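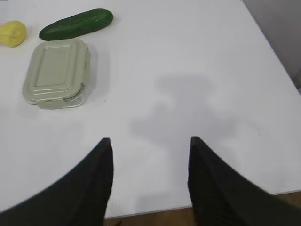
Lunch corner, upper left of the big white table. Most of the table stays clear and I love it.

Neema Muriithi
OK friends, a few of you asked how I got back into packing lunch after years of sad vending machine crackers. Thread! It's long, get a snack (a packed one, please)

Neema Muriithi
So the big change was giving lunch its own corner. Food used to be all over the kitchen and I'd forget half of it. Now whatever is going in the bag gets put in one spot on the table the night before, and in the morning I start at that corner and work my way out. I could hug past me for this.

Neema Muriithi
I like a white table for it. Things stand out! A red pepper on a white table at 6 in the morning is the closest I get to art.

Neema Muriithi
The bag matters way more than I thought it would. I had a tall skinny one from the Betport outlet that tipped over if you looked at it, and everything inside ended up as one salad. Boxy and padded is the way to go. Flat bottom, handle you can grab with your elbow when both hands are full, zipper that goes far enough around that you can get a container in without turning it sideways. 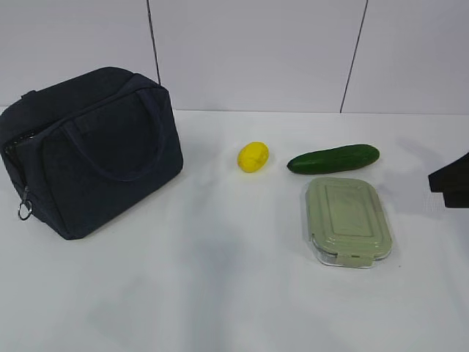
Neema Muriithi
And then produce goes in whole whenever I can get away with it! Cutting a cucumber at home means soggy cucumber by noon. A whole one just rides along and I slice it at work with the little knife I keep in my desk drawer. Same for lemon. Half a squeezed lemon over cucumber with salt and I'm the happiest person in the break room.

Neema Muriithi
(Yes, a whole lemon. Ott Venckus laughed at me for it and now he comes by around lunchtime with his own sad plain chicken and asks if I'm using the other half.)

Neema Muriithi
Current order of packing, since somebody will ask:
ice pack flat on the bottom
heavy container
anything whole and hard, like cucumber or carrots
bread or crackers on top
fork and napkin last, so they're the first thing you find

Neema Muriithi
If your cucumber is too long for the bag, lay it in corner to corner before you give up and cut it. Works more often than you'd think!! If you do have to cut it, wrap only the cut end.

Neema Muriithi
Stuff I tried and dropped: those stacking boxes with 8 compartments (so many lids, so much washing), soup in March when I kept pretending it was still winter, and boiled eggs, out of love for my coworkers.

Neema Muriithi
Next thing, and I'm weirdly excited about it, is the cloth stuff. I used to treat the food and the clothes as two separate jobs and I'd leave the house with a perfect lunch and no sweatshirt. Our office is freezing. Now a layer gets set out at the same time as the food. Same evening, same table, all done while the kettle boils.

Neema Muriithi
I'm a big fan of navy for anything that gets hauled around every day. It hides a smudge, it goes with everything, and it still looks nice when it's a bit wrinkled, and mine is always a bit wrinkled.

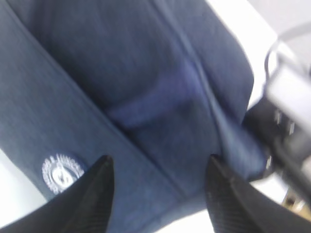
Soft navy, folds going every which way, and a little round white emblem. Such a good blue.

Neema Muriithi
Folding tip from Aigars Rozīte, who used to work retail and folds like a machine: smooth the front down with your forearm, sleeves in, then thirds. Don't chase every crease. I chase every crease. I'm working on it.

Neema Muriithi
Also! Wash the bag. Wipe the inside with warm water and a drop of dish soap, then leave it wide open overnight. I went way too long without doing this and we don't need to talk about the smell.

Neema Muriithi
I'm on my 17th packed lunch in a row, a personal record by a mile. Tomorrow is rice, leftover beans, cucumber again, and I might go wild and put mint in there.

Neema Muriithi
Tell me what you put in yours! Especially things that hold up until 1 pm without a fridge. Peadar Mac Giolla already said pickled beets and I'm buying beets tonight.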